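Assunto: Re: [horta-varanda] pimentos que não passam de verde

Olá a todos,

Desculpem a demora, li a mensagem do Tianyou logo de manhã mas só agora me sentei ao computador. Vai longa, já sabem como eu sou!

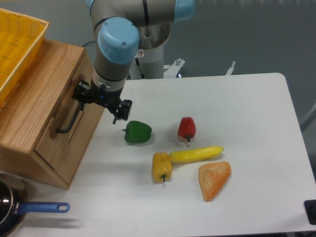
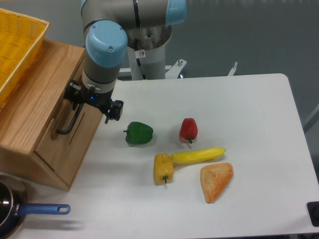
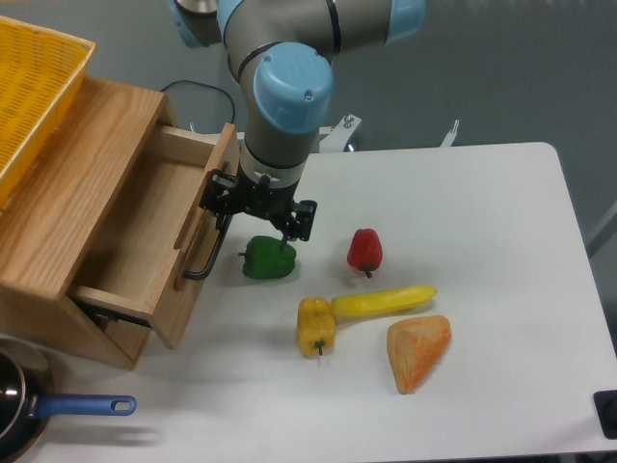

O pimento verde, nas três fotos.

Em 12 de novembro, Tianyou Dong escreveu:
> Tenho quatro pés de pimento em vasos na varanda e os frutos
> estão grandes mas verdes há semanas. Apanho assim ou espero?
> E vale a pena guardar as plantas para o ano?Tianyou, eu apanhava já os maiores. Em novembro o sol na varanda é pouco e o pimento demora uma eternidade a mudar de cor (os meus levaram 29 dias a ficar vermelhos, e isso foi em agosto, com um calor de rachar!). Se deixares dois ou três mais pequenos em cada pé, a planta não se cansa tanto e talvez ainda tenhas uma surpresa.

Quanto a guardar as plantas - sim, sim, sim! Poda-as a um palmo da terra, põe-nas junto a uma janela virada a sul e rega pouquinho. Tenho um pé que já vai no terceiro inverno, feio como tudo, mas em maio já está em flor quando as sementeiras ainda nem saíram do tabuleiro.

Os verdes que apanhares ficam óptimos assados e congelados em tiras. No ano passado enchi uma gaveta do congelador e deu quase até à Páscoa, com arroz, com ovos, com tudo.

Já agora, alguém experimentou o adubo da Derkier? A loja daqui só tem o saco grande e não me apetece carregá-lo até ao quarto andar sem saber se presta.

Beijinhos e boas colheitas,
Graça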